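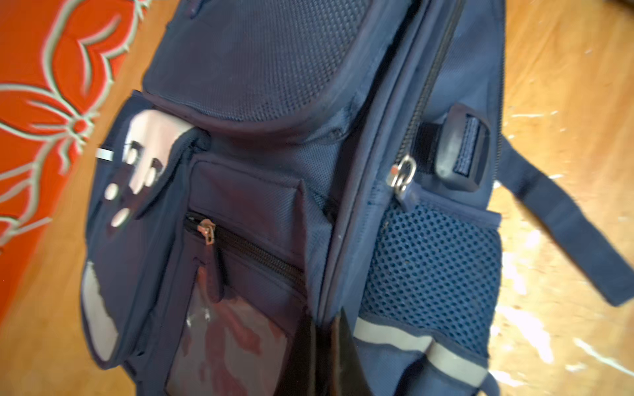
Bench Notes: Recording Zipper and Bag Demos Without Losing Your Afternoon

Filed under: workshop tips, soft goods, things I should have written down in October

Bags are worse than boxes. A box has the decency to stay the shape you left it in. If you're recording demonstrations for a policy to learn from and somebody has handed you a backpack, read this before you hit record.

Start with the slider, every time. Put it somewhere different on the track for each episode. We recorded 90 episodes of "open the front pocket" with the slider parked at the same end, and the resulting model was superb at reaching for that end. When the slider was elsewhere it reached for that end anyway, with great confidence.

Stuff the bag sometimes. An empty one collapses when you push on it and a full one pushes back. Old T-shirts work well. Crumpled paper works for the morning and by lunch it's confetti. Write the stuffing level in the episode note while you still remember it.

Give the non-pulling arm a job. Most people starting on the leader arms treat the second hand as a spectator. On fabric, it should be pinning or holding before the other one pulls, or the whole bag goes for a walk across the table. Jairo Arboleda calls this "holding the baby," and has asked me to stop crediting him for it.

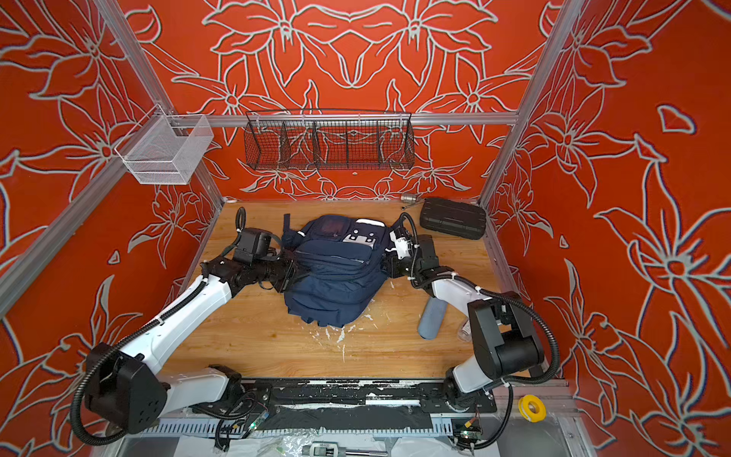
One gripper holding fabric, the other pressing the opposite side.

Go slower than feels natural, then stop slowing down. There's a speed where the motion is clean and a speed below it where you are just recording your own indecision. If you catch yourself hovering over a strap and thinking, scrap the episode. The model will learn to hover too, and it will be better at it than you.

Keep your flubs, within reason. A missed grab followed by a calm second try is worth having. A missed grab followed by six more and a word you wouldn't say in front of your mother goes in the reject folder. Tag the recoveries separately so you can change the mix later.

Straps: vary them. Tucked under, flopped left, flopped right, sticking up like a bad haircut. Do this with your eyes half closed if you have to. People who think they're being random are usually being tidy.

Check the wrist views before the overhead view. The overhead always looks fine. The wrist is where you'll find that a strap covered the zipper for the entire pull, or that everything smeared because you swung in too fast.

Lint and grit. Run a strip of tape over the gripper pads between sets. Nylon is slippery enough without help.

On naming: our Clurkness set had 1756 episodes on paper and 1484 after we threw out the ones labeled "test," "test2," "good test" and "Jairo lunch." Pick a naming scheme on day one. I don't care which. The Nistarel set was supposed to reach 2000 and I'm told it's still supposed to.

Reset the bag by hand, fully, before each take. Close what should be closed and take your hand out of view before starting the recording. A surprising amount of my early data begins with a thumb.

Take a break when your pulls start getting jerky. Mine go after the second coffee, so I label episodes in the afternoon and record in the morning.

Next time: drawstrings. I've been putting it off.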